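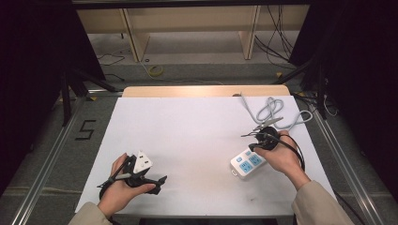 Plugs and cords handled over a foam board, with a white power strip and a gray cable.

Power strip

A power strip (also extension block, multi-outlet strip or, in British use, trailing socket) is a row of electrical outlets in a single housing, connected to a wall outlet by a flexible cord. It is used where the number of devices exceeds the number of fixed outlets, most often at desks, workbenches and entertainment units.

Construction
The housing is normally molded plastic. Inside, parallel metal bars run the length of the strip and carry the live, neutral and ground conductors past each outlet position. Socket faces may be molded in the same color as the housing or in a contrasting one, such as light blue on white, which makes the openings easier to find under a desk. Many strips have a switch or reset button near one end. On some models this is a main switch; on others it resets an overload breaker and does not isolate the outlets.

Outlet spacing
Spacing varies with the model. Bulky plugs and plug-in adapters can block the neighboring position, so the number of usable outlets is often lower than the number fitted. Strips with angled or widely spaced sockets reduce the problem at the cost of length.

Cords and cable storage
Cords attached to a strip differ in thickness, stiffness and color. Thin low-voltage leads with metal-tipped connectors tangle readily with heavier mains cords and are usually sorted first. Two methods of storage are common:

Loose coil. The cable is laid in overlapping rings and tied once. Suitable for long or stiff cable.
Figure eight. Alternate loops are laid in opposite directions, which limits twist when the cable is paid out.

Winding a cord tightly around its own plug puts strain on the point where the conductors enter the molding. Menaka Amarasinghe, in the Ernwood bench manual, recommends leaving a short slack loop at this point and replacing any cord that shows cracking there. A light-colored sorting surface makes black leads easier to tell apart.

Rating and safe use
A strip is limited by the lowest rating among its plug, cord, breaker and contacts. The maximum load is marked on the housing. Heaters and other high-current appliances should be connected directly to a wall outlet. Connecting one strip to another is prohibited in many workplaces. A strip should not be covered, run under carpet or used with its cord coiled under load, as a coiled cord loses heat poorly.

Surge protection
Some strips contain components that divert brief voltage spikes. These wear with use. A strip without such components gives no surge protection, whatever its appearance.

See also
Extension cord
Cable management
AC adapter
Circuit breaker

Further reading
Amarasinghe, Menaka. Bench Manual: Cords and Connectors. Ernwood.
Shirazi, Rostam. Small Electrical Fittings. Vahidi, 200 pages.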